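What an open day ought to show

by Amerley Gyamfi

I went to the open day at Sondilport on 26 May 2025, along with what the organisers said were 128 other people. I had expected to see robots. For most of the afternoon I saw screens, and I have come round to thinking that this was the right choice, though it was badly handled on the day.

Sondilport is a long low building behind the ring road with a car park too small for it. The firm that runs it, Drasero, trains machines to pick things up, carry them and put them down. It works for warehouses and a few museums. The staff were friendly, the tea was free and the talks ran late.

The morning was what people had come for. Two arms sorted parcels on a short belt, behind a clear screen, for half an hour. Children stood at the front and cheered when a box went in the wrong bin. An engineer named Mykhailiuk talked us through it without slides and answered every question, including a rude one about jobs. I thought his answer to that was fair. He said some of the work would go and that he would not pretend otherwise.

After lunch the arms were switched off and we were taken upstairs in groups to see the simulation room. This is where a good part of the audience gave up. I counted myself lucky to get a chair by the window, as by the second talk half the seats were free and people were heading for their cars.

I understand why. A computer model of a room is not much to look at if you have driven 70 miles to see a machine. The software, which Drasero calls Sarenano, builds rooms and fills them with objects, and the training is done in those rooms long before any metal moves. We were told that it had made 2,000 rooms in January alone. The woman giving the talk said this quickly and moved on, as if it were a matter of housekeeping. To my mind it was the most important thing anyone said all day.

If most of the learning is done inside a model, then the model is the work. The arm downstairs is where the results come out. A public that only ever sees the arm will judge these machines by whether they drop a box, and will have no view at all on what they were taught, or on what was left out of the rooms they were taught in. Those are the questions we should be asking before such things are let loose in hospitals and care homes. My mother is in a care home. Her room has a sloping floor, a commode and a great many photographs in glass frames. I would like to know if anyone has built a room like hers.

So I am in favour of showing the simulation. What I object to is the way it was shown. Each group had 4 minutes at the screens. The speaker used the words "domain" and "policy" throughout and did not say what either meant. There was no handout. When a man asked why the rooms looked so strange, he was told that variety helps, and that was the whole reply.

It was a good question and it deserved more. The rooms did look strange. One had walls of blue-grey, green and yellow brick and a floor that was nearly black, with an acoustic guitar leaning on a low white block and something red standing behind it. I have never been in a room like that and I doubt the robots will be either.
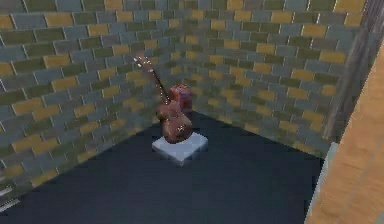 Mykhailiuk wrote to me afterwards that I was being a little unfair on this point. A machine that has only practised in tidy, likely rooms tends to learn the wallpaper, he said, and it can go wrong as soon as somebody paints. Odd colours are cheap to make and they push it to pay attention to the object. He agreed that none of this had been explained upstairs and that 4 minutes was silly.

I accept what he says about the colours. It took him a paragraph, and it could have been printed on a card and left on every chair. It does not settle my other worry, as a room can be painted any colour you like and still have no sloping floor in it.

Drasero plans to hold another open day next year. I would ask them to keep the parcels, put the screens downstairs next to the arms, and give the afternoon twice as long. I would also like them to let visitors describe a room of their own and see it built. I will be bringing the measurements of my mother's.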